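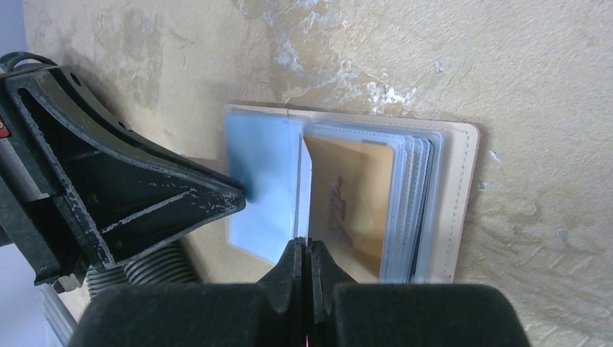 **スリーブ式カードホルダー、ページ開き作業。手首側カメラの視点。開いたスリーブが左の黒い部材の先端に掛かっている。**

## 薄物ハンドリング設備 更新計画 作業写真と機材メモ

Wellari作業室の薄物ハンドリング設備について、更新計画の検討内容を作業写真に添えて掲載する。対象作業はカードホルダー、薄い冊子、透明スリーブの開閉と、中身の出し入れである。金額はすべて税抜、単位は千円。今期の上限額は4000とし、搬入と据付の費用もこの中に含める。

機材の選定と見積の取りまとめはGuðlaug Grímsdóttirが担当している。仕様の細部は見積の回答に応じて書き換えるため、発注前の参照には最新の版を使うこと。

### 写真についての補足

カードホルダーの表紙はクリーム色の革調で、右辺に縫い目が入る。スリーブは透明で、右側に各ページの縁が細い線になって重なる。

グリッパーの黒い指は、開いたページと残りの束の間のすぐ手前にある。選定で問題になるのは、この位置での指先の厚みと幅である。指先が厚いと束の隙間に入らず、幅が広いと隣のポケットの縁に当たる。

ポケットの中の黄褐色のカードには赤紫色の小さな印刷があるが、フィルム越しでは読めない。内容の照合を画像で行う工程を組む場合は、カードを抜いてから撮るか、照明の角度を変えて撮るかを工程表の側で決めておく。

開いたページは光を受けて半透明の淡い青に見え、ほかのページの縁も薄く青みを帯びている。透明フィルムの見え方は光の当たり方で変わるため、検出の閾値を一つの照明条件だけで決めない。

## 予算の内訳

見積がそろった三項目を先に示す。

| 項目 | 候補先 | 見積額(千円) | 状態 |
|---|---|---:|---|
| 電動グリッパー 2台 | Sorkis | 1166 | 見積受領 |
| 交換用指先一式 | Pravel | 182 | 見積受領 |
| カメラ固定具 | Drakos | 60 | 見積受領 |
| 小計 | | 1408 | |
| 未配分 | | 2592 | 下記参照 |
| 上限額 | | 4000 | |

未配分の2592には、制御盤の改修、安全機器、照明、ワーク固定治具、据付調整、予備品を充てる。各項目の配分は現場確認の後に決める。アーム本体は現有機を継続使用し、今期の購入対象に入れない。

カメラ本体も現有品を使う。固定具の見積60は金具とねじ類のみで、ケーブルは含まない。ケーブルは可動部用のものを別に手配し、配線部材の費目に計上する。

## 電動グリッパー

### 要求事項

- 指先を全閉に近い位置で保持できること。
- 低い把持力の範囲で設定値を細かく変えられること。
- 把持力の設定値と実測値の両方を記録できること。
- 指先を工具一本で交換できること。
- 通電が切れたときの保持動作が文書に明記されていること。
- 現有アームのフランジに、変換板を一枚だけ挟んで取り付けられること。

薄いフィルムの作業では、最大把持力の大きさは選定の決め手にならない。カタログの比較表は最大値の順に並んでいることが多いので、見積依頼書では最小設定値と繰り返し精度の欄を先に置いた。最小設定値は、動作保証の範囲に入る値だけを有効とする。設定画面で入力できても保証外の値は採らない。

ストロークは、カードホルダーの厚み方向を挟める長さがあれば足りる。長いストロークの機種は本体幅が増え、二台を近づける作業で干渉範囲が広がる。寸法図は全開時と全閉時の両方を取り寄せる。

### 見積の読み方

Sorkisの見積1166は本体2台、変換板2枚、標準指先2組を含む。通信ケーブルと電源ケーブルは固定部用の長さで計上されている。アームに沿わせる場合は可動部用への変更が必要で、差額の回答を待っている。

標準指先は薄物には使わない。見積から外した場合の減額を照会したところ、本体の出荷検査に使うため標準指先は外せないとの回答だった。受入時に未使用の状態で保管し、本体の点検時だけ取り付ける。

保証期間の起算日は、納入日と検収日のどちらになるかで実質の期間が変わる。据付が遅れた場合に備え、検収日起算での再提示を依頼した。交換品の発送が先か、故障品の返送が先かも同じ文書で確認する。

## 指先

### 形状

先端を細く、根元を太くした形を基本とする。先端は左右の合わせ面が全長で当たる必要はなく、フィルムの縁を挟む部分だけ平行が出ていればよい。根元側の合わせ面に隙間を残すと、撓んだときに先端の接触が逃げにくい。

角の丸みは図面に数値で指定する。面取り指示だけでは加工先によって仕上がりが変わり、フィルムに筋が付く原因になる。丸みの確認は受入時に現物で行い、図面照合だけで済ませない。

### 表面材

比較する表面は次のとおり。

1. 樹脂素地
2. 薄いゴム系の貼付材
3. 微細な溝を付けた樹脂

樹脂素地は保守が容易で、寸法が安定する。ゴム系の貼付材は一枚目を引き寄せる力が得やすいが、次のページを連れてくることがある。溝付きは粉塵の影響を受けにくい反面、柔らかいフィルムに痕が残る可能性がある。

Pravelの見積182には三種類の表面が一組ずつと、樹脂素地の予備が含まれる。追加購入の最小単位は一組。貼付材のみの販売もあるが、接着後の厚みを当方で管理することになるため、今期は完成品で購入する。

### 交換の基準

使用回数による一律交換にはしない。次のどれかに当たった時点で交換する。

- 合わせ面に爪で触れて分かる段差がある。
- 貼付材の端が浮いている。
- 同じ設定値で二枚取りが続く。
- 試験用フィルムに筋が残る。

交換した指先は捨てず、取り外した日と症状を書いた袋に入れる。次の発注数量は袋の数から決める。

## ワークの固定

カードホルダーは表紙が薄く、片側のページを開くと重心が動く。固定が弱いと、指がページを押した分だけ全体が逃げる。強く押さえると表紙に痕が残り、ページの束も膨らむ。

固定治具は表紙の縁を支える形とし、押さえ面をページの開く範囲に入れない。開いたページを治具側で受ける場合は、受け面の角度を変えられるようにする。角度の調整は無段階でなくてよいが、再現できるよう目盛を刻む。

治具の表面塗装は剥がれを前提に考える。塗膜片が透明スリーブに入ると、異物と傷の区別がつかない。ワークに触れる部分は無塗装の樹脂か、交換できる当て板とする。金属部に残った擦り傷は、深さより縁の立ち方を見る。バリがあれば使用を止める。

治具製作は外注と内製の二案を並行で検討している。

| 比較項目 | 外注 | 内製 |
|---|---|---|
| 図面 | 外形と公差を当方で指定 | 略図から開始可 |
| 納期 | 加工先の混み具合による | 作業室の予定による |
| 形状変更 | 都度見積 | 当て板の交換で対応 |
| 検査記録 | 添付あり | 当方で作成 |
| 費目 | 治具費 | 材料費、工具費 |

最初の一式は内製とし、寸法が固まってから同じ図面で外注する案が有力である。内製の作業時間は予算表に現れないため、欄外に時間数を記録する。後で外注額と比べるときに、材料費だけを並べて判断しないこと。

## カメラと固定具

手首側カメラは指先と対象の境目が見える位置に付ける。指が画面の下部を占めるのは構わない。対象側の縁が指に隠れる場合は、カメラ位置より先に進入角度を見直す。

固定具の要求は次の四点とする。

- 取り外し後に同じ位置へ戻せる位置決めピンがあること。
- レンズ清掃のために固定具全体を外さなくて済むこと。
- ケーブルの曲げが固定具の縁に当たらないこと。
- 衝突時に変形する箇所が、単品で購入できる部品であること。

Drakosの見積60は上記のうち三点を満たす。衝突時の交換部品については、金具一式での供給のみとなっている。分売が難しい場合は予備を一式購入し、予備品の費目に入れる。

固定位置を変えた日は、校正の記録を取り直す。ねじを緩めて締め直しただけの場合も同じ扱いとする。記録用紙には作業者、工具、締付値、確認画像の保存先を書く。

## 照明

透明フィルムの縁を検出するための照明は、既設の天井灯と分けて予算を立てる。手首側に小型照明を付ける案と、作業台の脇に面光源を置く案がある。

手首側照明は光源の位置がカメラと近く、フィルムの正面反射が強く出る。アームの可搬質量とケーブル本数も増える。脇置きの面光源は配線が簡単だが、治具やアームの影が作業範囲に落ちる。二灯にすると影は薄くなるものの、開いたページの両側に反射が出る。

購入前に貸出品で比較する。比較時は次の状態を必ず含める。

- 全ページが閉じた状態
- 一ページだけが立ち上がった状態
- カードの入ったポケットと空のポケットが重なった状態
- 淡色の粗い背景に置いた状態
- 暗色の部材がワークに隣接した状態

背景は均一な面だけで試さない。凹凸や色むらのある背景では、表面の模様をページの縁と取り違えることがある。検出に失敗した画像も残し、照明の比較表に添付する。

## 配線と空気系統

電動グリッパーへの統一により、手先への空気配管は必須ではなくなる。既設の空気系統は治具の操作用に残すかどうかを現場確認で決める。残す場合は元栓の位置、減圧弁の表示、停止時の圧力抜きの手順を図面に載せる。

ケーブルは作業範囲の上を通さない。アームに沿わせる区間では固定点の間隔を決め、たるみが手先側へ集まらないようにする。二本のアームが同じ場所に寄る作業では、単独動作での確認に加え、両方の最接近姿勢で曲げと引張りを確認する。

見積依頼では「ケーブル一式」という書き方を使わない。品番、長さ、可動用か固定用か、両端のコネクタ形状を一行ずつ書く。過去の見積で不足が出たのは、ほとんどがこの欄だった。

## 安全機器

既設の非常停止回路は流用する。グリッパーの電源遮断を同じ回路に入れるかどうかは、保持動作の確認後に決定する。電源断で指が開く機種では、ワークの落下と指の動きの両方を評価対象とする。

据付時には、次の機器の型番と設置位置を一覧にする。

- 非常停止ボタン
- 扉スイッチ
- 安全リレー
- 状態表示灯
- 手動操作用のイネーブル装置

流用品は製造時期と点検記録を確認し、記録のないものは更新対象に回す。安全機器の費用は未配分枠から先に確保する。他の費目で超過が出ても、ここから充当しない。

## 試験と検収

検収は納入直後の外観確認と、据付後の動作確認に分ける。外観確認の合格をもって支払条件の検収とはしない。この区分は注文書に記載する。

動作確認で使うワークは、作業室が用意する。供給元の標準試験片だけでは合否を決めない。用意するのは、新品のカードホルダー、開き癖の付いたカードホルダー、ポケットの一部に入れ忘れのあるカードホルダーとする。

確認項目は次のとおり。

1. 原点復帰後の指先位置
2. 全閉近傍での位置保持
3. 一ページのみの把持
4. 開いたページの受け渡し
5. 二枚取りの検出
6. 把持失敗時の退避動作
7. 電源断と復帰
8. 指先交換後の再設定

三番と五番は別々に判定する。一ページだけ取れた回数が多くても、二枚取りを検出できなければ後工程に渡せない。失敗時には画像、把持力、指先位置を同じ時刻で保存し、どれかが欠けた記録は再試験とする。

退避動作は、ページを離す位置を明示する。把持したまま後退するとスリーブの根元に力が掛かるため、停止、開放、後退の順とする。根元に白化や伸びが出たワークは以後の試験に使わない。

## 発注の順序

発注は二回に分ける。

**一回目**

- 電動グリッパー
- 指先一式
- カメラ固定具
- 可動部用ケーブル

**二回目**

- 照明
- ワーク固定治具
- 安全機器の更新分
- 予備品

一回目は7月中の発注を予定している。二回目は手先の外形寸法が確定した後とする。安全機器だけは納期を先に確認し、据付に間に合わない場合は一回目へ移す。

相見積は同じ仕様書で取り、供給元ごとに書式を変えない。提案による仕様変更は受け付けるが、基準仕様での金額も併記してもらう。値引きは合計欄でまとめず、項目ごとに記入する。一部を取り下げたときの金額が追えなくなる。

## 保守費の扱い

購入額と保守費は別表にする。年間の費用として計上するのは、指先、可動部用ケーブル、レンズ清掃用品、治具の当て板、校正作業である。故障対応の出張費は発生の有無が読めないため、単価だけを控えておく。

保守契約は今期の見積比較に入れず、初回点検の後に判断する。契約の有無で制御ソフトウェアの更新版を受け取れるかどうかが変わる場合は、その条件を備考欄に写す。更新版の適用前には現行設定の控えを取り、戻す手順も確認する。

予備品の置き場は作業室内の施錠棚とする。グリッパー本体の予備は今期購入しない。二台のうち一台が停止した場合は、片腕で可能な作業だけを続け、ページ受け渡しの工程は止める。

## 未決事項

- Sorkis:可動部用ケーブルへの変更差額。保証起算日の再提示。
- Pravel:表面材を追加購入した場合の納期。角の丸みの検査記録。
- Drakos:衝突時交換部品の分売可否。
- 作業室:空気系統を残す範囲。照明貸出品の比較時期。
- 注文書:外観確認と動作確認の区分に関する文言。

回答の受領後、予算表の「未配分」を費目別の行に置き換える。見積書の写しは費目ごとの綴りに入れ、差し替え前の版も残す。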